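Visit report: Hodedis workshop, end effector trials
April 23, 2019

The purpose of the visit was to compare two controllers, Ollon and Skuto, on the same small arm before we order for our own bench. Vega Valcárcel had both set up when I arrived and gave me the room until the afternoon. Both controllers take the same motion file, so the only thing changed between runs was the controller and its power lead.

Free-air moves came first. At a 50 Hz command rate Ollon held its path without visible stepping. Skuto was smooth on long moves but hesitated at each waypoint, and the log showed 30 late packets out of 464. Vega puts this down to firmware and expects a fix in April. I would not plan on it.

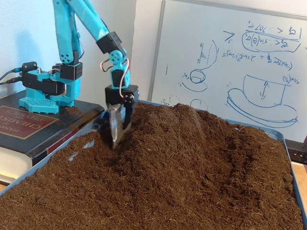 Contact loads separate the two controllers more clearly than free motion does. Digging was the test I had asked for, as our own work is sampling from pots and trays. The soil is crumbly and full of thin fibers, and a narrow metal scoop with a pointed tip gets into it with less push than the flat Etim jaw we use now. Ollon raised its current limit in steps as the tip went down. Skuto tripped its overload cutoff on the deeper entries and had to be re-armed by hand.

Base fixing needs attention whichever controller we choose. The reaction at the foot plate is larger than I had assumed, and on our bench the arm should be bolted down.

Open items: price of Ollon with the 500 mm cable set, and whether the Etim mount pattern fits the wrist bracket. Vega will send the drawing.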